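CAPÍTULO 5

El inventario: lo que se tiene, lo que se cree tener y lo que aparece al mudarse

Objetivos del capítulo
Distinguir entre inventario físico e inventario contable.
Calcular la diferencia de inventario y clasificar sus causas.
Elegir entre recuento anual y recuento cíclico según el tipo de almacén.

5.1 Un almacén de papel y otro de ladrillo

Toda empresa que guarda mercancía posee dos almacenes. Uno tiene paredes, estanterías y una puerta que cierra mal. El otro vive en los registros y goza de una salud envidiable: en él no se rompe nada, no caduca nada y cada artículo ocupa el lugar que le corresponde. La contabilidad de existencias consiste, en buena medida, en obligar al segundo a parecerse al primero. Los estudiantes suelen intentarlo al revés, y algunos directivos también.

Tomemos el caso de Vercombe, distribuidora de material escolar que nos acompañará hasta el final de la unidad. Según sus libros, en octubre disponía de 300 cajas de rotuladores. El recuento dio 60. Entre ambas cifras no mediaba ningún robo espectacular, de esos que alegran un manual, sino una suma de pequeñeces: un pedido servido dos veces, una devolución anotada en el artículo equivocado y un palé completo que seguía en el muelle de Illetel, su proveedor, esperando a que alguien firmara. El palé figuraba como recibido. La firma tardó 2 semanas; el apunte contable, un clic.

Llamaremos existencias teóricas a las que resultan de los registros y existencias reales a las que resultan del recuento. La diferencia entre ambas se denomina diferencia de inventario. Cuando es negativa hablamos de merma, palabra discreta que ha evitado muchas conversaciones incómodas. Cuando es positiva, el vocabulario se vuelve más pobre y casi todo el mundo prefiere no preguntar, lo cual es un error: un sobrante suele ser el faltante de otro artículo.

5.2 Causas de la diferencia

Las causas administrativas son las más frecuentes en los casos de este libro y las menos vistosas. Incluyen errores de codificación, duplicados y unidades de medida confundidas - la docena y la unidad mantienen una rivalidad antigua -. En Pai, la cadena de ferreterías del capítulo 2, un empleado registró tornillos por pieza y otro por bolsa durante un trimestre entero. El sistema aceptó ambas versiones con idéntica cortesía.

Las causas físicas comprenden la rotura, la caducidad, la evaporación y el hurto. Conviene separarlas desde el principio, pues no se corrigen con los mismos medios. Un cerrojo mejor no alarga la vida del yogur.

5.3 Contar todo una vez o contar poco muchas veces

El recuento anual obliga a detener la actividad, convocar a la plantilla a las siete de la mañana y descubrir que la numeración de los pasillos cambió en primavera. Proporciona una cifra completa que empieza a envejecer en cuanto se reabre la puerta. El recuento cíclico reparte el trabajo: cada jornada se revisa un grupo reducido de referencias, con más frecuencia las de mayor valor o rotación.

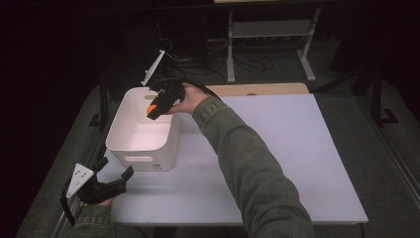
¿Qué debe hacerse cuando el recuento no coincide con el registro?

Primero, repetir el recuento, a ser posible con otra persona. Si la diferencia persiste, se revisan los movimientos pendientes de anotar y solo después se practica el ajuste, con fecha, responsable y causa. Ajustar antes de investigar deja los libros impecables y el problema intacto.

Nitositz, fabricante de piezas para persianas, adoptó el recuento cíclico tras varios cierres de ejercicio que su propia memoria califica de "laboriosos". Revisa 60 referencias por jornada y repite las más caras cada mes. El método exige constancia, virtud que los organigramas suelen asignar a un departamento distinto del que la necesita.

5.4 Valoración de las existencias

Sabido cuánto hay, falta decidir cuánto vale. Si Vercombe compró la misma caja a precios diferentes a lo largo del año, no es evidente qué coste corresponde a las que quedan. Estudiaremos dos criterios, el precio medio ponderado y el FIFO, y veremos que unas mismas cajas en un mismo estante pueden arrojar resultados distintos sin que nadie haya mentido.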